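Wuvden Skivero Tablet Review
By Shengli Hao
June 2021

The Skivero is the small tablet in the Wuvden line. It is made for reading, email, video and light web use, and it costs a good deal less than the larger models most people think of first. I bought mine at the electronics store in Wustham and have used it every day for two months. Is it worth buying over a used tablet from a bigger name? Let's go through the parts that matter.

Design and size

The screen measures 7 inches from corner to corner, so the tablet fits in a coat pocket and can be held in one hand. The back is plain gray plastic with a light texture. It picks up fewer fingerprints than the glossy tablet I had before. The power button and the volume keys are on the same side, close together, and in the first week I kept turning the screen off when I meant to turn the sound down. I still do it now and then.
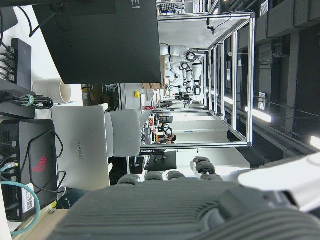

The charging port is on the bottom edge, in the center. That works fine when the tablet is lying flat, but you can't charge it while it stands upright in a normal stand. The headphone jack is on top. I was glad to find one at all.

Screen

Text is sharp enough for long reading. I finished several library books on it and my eyes were no more tired than with paper. Brightness is fine indoors and poor outdoors. On the bus, with the sun coming in from the side, I had to put it at full brightness and tilt it toward me.

There is a reading mode that warms the color in the evening. You can set it on a schedule, but the schedule forgets itself after every system update and has to be set again.
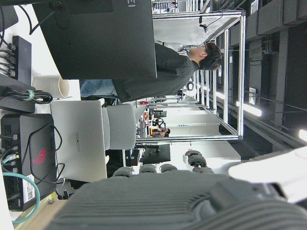

Page 2

Speed and software

The Skivero is not fast. Opening the mail app takes a moment, and switching from the browser to a video and back often makes the browser page load over again. If you use one app at a time you will hardly notice. If you like to jump around, you will.

Wuvden installs a few of its own apps. The notes app is good and I use it. The weather app shows ads, so I turned it off. The news panel to the left of the home screen can be removed in settings, under Display, which took me a while to find.

Storage is tight once the system has taken its share. I copied over 1,000 photos from my old tablet and had to add a memory card soon after. The card slot is covered by a small plastic door that is hard to open without a fingernail.
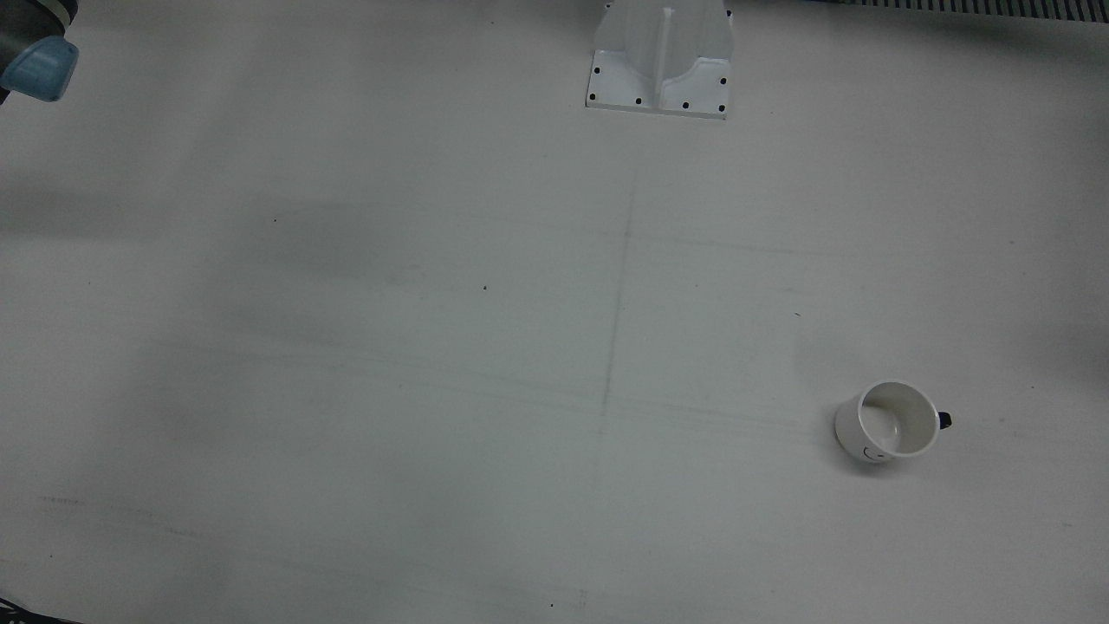

White tabletop with bracket, gripper at upper left.

Battery

With reading and some email, I charge every other night. Video drains it faster, and a long evening of streaming will bring it close to empty. Charging is slow. The plug in the box is a weak one, and a stronger phone charger I had in a drawer made no difference that I could see. Left alone on a shelf it holds its charge well. 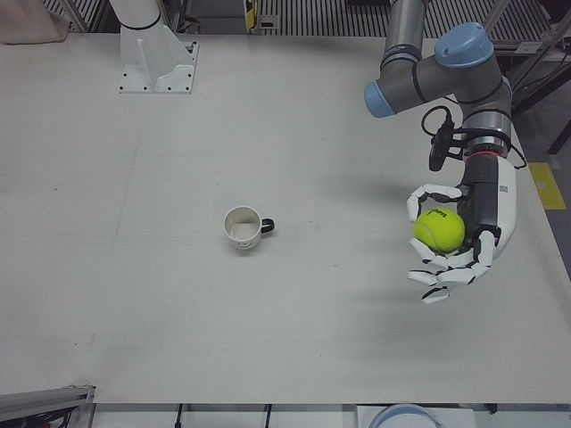
Color is where the low price shows the most. The screen leans warm, even with the reading mode off, and there is no setting to correct it. Skin tones look fine and most people won't mind. Bright colors are another matter. I opened the same photo on the Skivero and on my laptop next to each other, and a yellow-green came out closer to plain yellow on the tablet. A pale white looked a bit like cream. For shopping online, where you want to know what shade a shirt is, I would check on another screen first.

Case and extras

Wuvden does not sell a case for the Skivero in my area. I bought the folding one from Wei, which fits well and leaves the card door free. The magnet in the flap is weak and the cover swings open in a bag. It does wake the screen when opened, as promised on the package.

Should you buy it?

If you want a light tablet for books and mail and already own something faster, the Skivero does the job. It would be a frustrating choice as your only computer. Parents asking about it for homework should look one size up, mainly for the memory. I am keeping mine.

Comments

pagecorner: Same trouble with the power button here. I put a dot of nail polish on it so I can feel which one it is.

R. in Wustham: Does the reading mode schedule stay put if you turn off automatic updates? Mine has reset twice since October.

Shengli Hao: I haven't tried that. I leave updates on.

oldmodem: Bought one for my mother. She likes it, but the keyboard is small for her and she went back to her phone for typing.

Recent reviews
Wei folding case, long-term notes
Memory cards for small tablets
Reading in bed: tablet stands compared
Wuvden wired headphones

Contact | Copyright Shengli Hao | Back to top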